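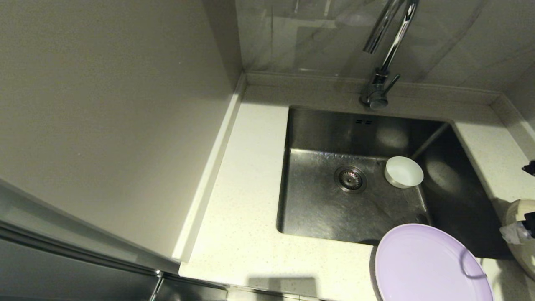 The sink from the head camera, with the white bowl in the basin and the lavender plate at the front edge.

Teaching Sturnus to clear the sink, part 4: camera height and the first pick

If you followed part 3 you now have a head camera that streams, an arm that homes without hitting anything, and probably a very patient household. Now for the fun bit! We're going to set up the view over the sink and get Sturnus ready to pick up one bowl.

I started with a sink because it's such a great little test. Shiny steel fools depth sensors, white dishes on a white counter fool color matching, and there's a tall faucet standing right where you'd love to swing your elbow. Get it going here and a plain table feels like a vacation.

What you need
The Sturnus arm and head mount from parts 1 to 3
A Fiadzo camera bracket (or print your own, the file is in the part 2 folder)
Two plastic dishes, no glass yet, please
A strip of painter's tape

Step 1. Set the camera
Put the lens 67 cm above the countertop and tip it down until the drain sits near the bottom of the basin in your preview. I had mine at 50 for weeks and kept losing the front edge of the sink. You want the whole basin floor and a good stretch of counter in front of it. The top of the faucet can run out of view, but keep the base and the lever in there, as you'll need them in step 3.

Step 2. Tame the shine
Turn off auto exposure! Brushed steel throws soft gray patches that slide around as the arm moves, and Clokthorpe (the vision package we installed last time) loves to call them dishes. Lock the exposure, then take 30 stills with the arm parked in different spots. Run the "background" command on that folder. It takes my old laptop a couple of minutes.

Look at the back wall of your basin while you're at it. A pale bowl can leave a pale reflection just above itself, and at first I got a box around both. Raising min_contrast to 29 fixed it for me. Araba Addo has a darker sink and runs hers lower, so try a few values.

Step 3. Draw the keep-out zone
In the Anden planner, add a cylinder around the faucet base and spout and a separate box for the lever. Make the box generous. My first one covered the spout only, and one Sunday the wrist caught the lever and we had running water and a lot of yelling.

Then check your cables. A thin dark line across a light plate can split it into two objects in the mask, so clip any loose wire back along the arm and look at the preview again.

Step 4. Pick the bowl
Set the bowl upright, away from the drain, with 2 cm free on the side you'll grip. Start at quarter speed with your hand on the stop button:

sturnus pick --target bowl --speed 0.25

If the gripper stops high, redo the table height using the basin floor as zero. The counter is the wrong surface for this, and I've made that mistake more than once.

Leave the plate for now. Flat rims need the angled approach, and Grażyna Jakubowski has sent me a lovely wrist routine for that, coming in part 5. Post your masks in the comments, I want to see everybody's sinks!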